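Artificial flower arranging

Artificial flower arranging is the practice of composing imitation flowers, foliage and grasses in a vase or other container for display. It shares much of its vocabulary with the arranging of fresh flowers, including the terms line, focal bloom and filler, but differs in its tools, its working methods and the care that a finished piece requires. The practice is found in private homes, hotels, waiting rooms, offices and places of worship, and is taught in evening classes and short residential courses.

Terminology

The words artificial, imitation, silk and faux are used almost interchangeably in the trade. Silk flowers are now seldom made of silk, and most stems sold under that name have petals of polyester fabric on a wire core covered with plastic. Permanent botanicals is a wider term that also takes in preserved material, such as dried grasses and treated leaves. A single purchased piece is called a stem, whether it carries one bloom or several. A spray is a stem with side branches. A bunch or bush is a group of stems joined at the base, which may be used whole or cut apart.

History

Imitation flowers of paper, cloth, wax and feathers have been made for many centuries. In Europe they were first associated with dress and with religious decoration, and only later with the furnishing of rooms. Moulded plastic flowers became common in the twentieth century and were sold cheaply in large numbers. Fabric petals with printed shading, introduced afterwards, allowed a closer likeness to natural blooms and brought the material back into use among professional decorators.

In the town of Sosancombe the practice is associated with the Aidoo workshop, founded by the decorator Araba Ankrah to supply arrangements to guest houses. Ankrah's teaching notes, later edited by Ognjen Begović under the title The Standing Bouquet, are still used in local classes. The workshop's first printed catalogue listed 79 stems. By the time of its last edition the number had risen to 600, of which grasses and seed heads formed the largest group.

Materials

Stems are usually chosen in three kinds. Focal flowers, such as roses, peonies and sunflowers, have a large or strongly coloured head and draw attention first. Line material, including delphiniums, branches and tall grasses, sets the height and outline. Filler consists of small blossoms and leaves that cover gaps and hide the mechanics, the name given to whatever holds the stems in place.

Mixed bouquets commonly combine one or two warm colours with paler blooms and a neutral element. Plumes of tan or cream grass are popular in this last role, as they soften the outline and move slightly in a draught. Blue and grey flowers with a spiky form, modelled on sea holly or globe thistle, are often added for contrast of texture.

Tools are few. Wire cutters are preferred to scissors, which are quickly blunted by the core of the stem. Other common items are floral tape, dry foam, glass pebbles and a length of cloth to protect the table and to catch loose fibres.

Choice of vase

The vase affects both the stability and the appearance of an arrangement. Opaque vases conceal the stems and may be weighted inside with sand or gravel. White vases with a moulded or faceted surface are widely sold as furnishing pieces and are often displayed without flowers. In a tall vase of this kind the stems may need to be lengthened with wire, or the interior partly filled, so that the heads stand clear of the rim.

Clear vessels, including those of cut glass, show the lower part of the stems and therefore require more care. The facets of cut glass break up the view of the stems and make small irregularities less noticeable. Tinted glass has a similar effect, although a strong tint may compete with the colours of the blooms. Some arrangers fill a clear vase with transparent resin, which sets to resemble water and fixes the stems permanently.

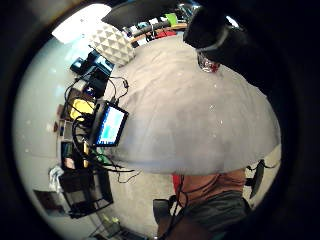
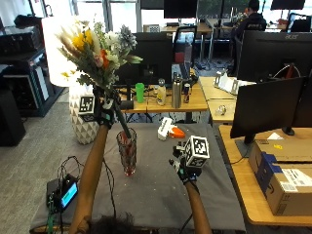

Method

Stems are normally unpacked and shaped before any are placed in the vase. Petals flattened in transit are opened with the fingers, and leaves are bent away from the stem. Heavily creased fabric may be restored with steam, applied from a distance so that the adhesive is not softened.

The height of the arrangement is settled next. A frequently quoted rule holds that the tallest stem should stand one and a half times the height of the vase above its rim. Begović regarded this as suitable for narrow vases only, and advised that low bowls be judged by width.

Two general methods are recognised. In the first, stems are placed in the vase one at a time, beginning with the line material and ending with filler. In the second, known as hand-tying, the bouquet is assembled in one hand, each new stem being laid at a slight angle across the others while the bunch is turned. The completed bouquet is tied at the crossing point and lowered into the vase as a single piece. Hand-tying gives a rounded form and allows the whole group to be lifted out for cleaning. It is less suited to heavy stems, which tend to slip.

Stems should be cut only after their position has been tested, as they cannot be lengthened without a visible join. Where the bouquet is to be used in more than one vase, the surplus may be bent upwards inside the container.

Placing and display

An arrangement intended for the centre of a table is worked from all sides, while one placed against a wall may be left flat at the back. Teachers at the Prummont adult college, among them Hipólito Villalba, recommend that the work be viewed from a seated position before it is considered finished. Lamps with white shades are regarded as favourable neighbours, giving an even light that does not deepen the shadows between petals. Direct sunlight is avoided where possible, for most dyes fade, reds and purples usually before yellows.

Care

Dust is the principal cause of deterioration. Light dust is removed with a soft brush or with cool air from a hair dryer. Fabric stems may be wiped with a barely damp cloth, but soaking can loosen the glue at the base of the petals. Grasses and plumes are shaken outdoors and are not washed. Stored stems are best kept upright, or laid in a long box with tissue between the heads.

Exhibitions

Competitive classes for artificial material are held at a number of horticultural shows. The Balow show, which takes place each August, admitted such entries after a proposal by Kobina Akolgo and now offers 8 classes, including one for a mixed bouquet in a glass vessel. Its schedule was last revised on April 11, 2022. Entries are judged on proportion, colour, finish and the concealment of mechanics, and fresh material may not be included.

See also

Dried flowers
Floral design
Table setting
Vase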